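Workshop notebook, 9/28/25
Last updated by Catarina Garcia

OK, the natural dye trials. I finally got the madder vat to behave (more or less!) and I want this down before I forget what I did, because my notes from the first round are mostly orange thumbprints.

Started with 200 g of wool yarn, the Brastham two-ply, scoured last night and left in the rinse bucket. Alum at the usual strength, one hour, then straight into the madder without drying. Natália thinks I should let the mordant sit overnight. She may be right, but I wanted to see the lazy version first.

Temperature is the whole game with this stuff. I kept the pot at 132 on the old Fahrenheit probe, and the skein came up a proper brick red. The second skein went to 153 while I was on the phone with Raffaele about the Buncombe order, and you can see the brown creeping in. Still pretty, kind of a dried-rosehip color, but it isn't what he asked for.

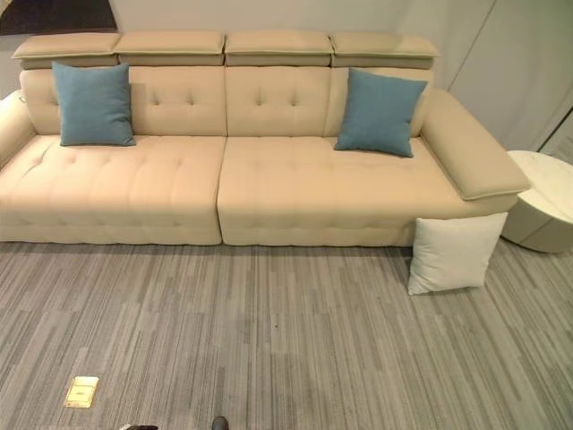
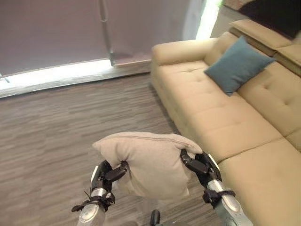
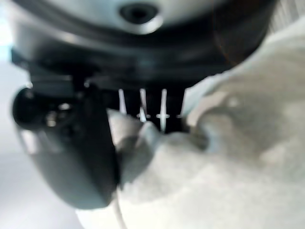
Anyway, weld. I had a bag of last year's from Ilídio and it smells like a barn, but wow, the yellow! Pinch of chalk in the water, low heat, and the small test skein went almost lemon. I overdyed half of it in the tired madder bath and got a soft apricot that I like better than anything else on the rack. No idea if I can repeat it. I didn't weigh the madder left in the pot (I know, I know).

Iron dip on the leftover bit: olive, a little dead looking. Skip it.

Still to do:
- lightfast strips in the south window, half covered with card, check them in October
- redo the madder with an overnight mordant so Natália can say she told me so
- ask Sandamali if the Niven sieve is still at her place, the powder is clogging mine
- new probe battery

Rinse water from the second skein was still running pink when I left it in the sink. Please don't pull the plug.

2 comments
0 shares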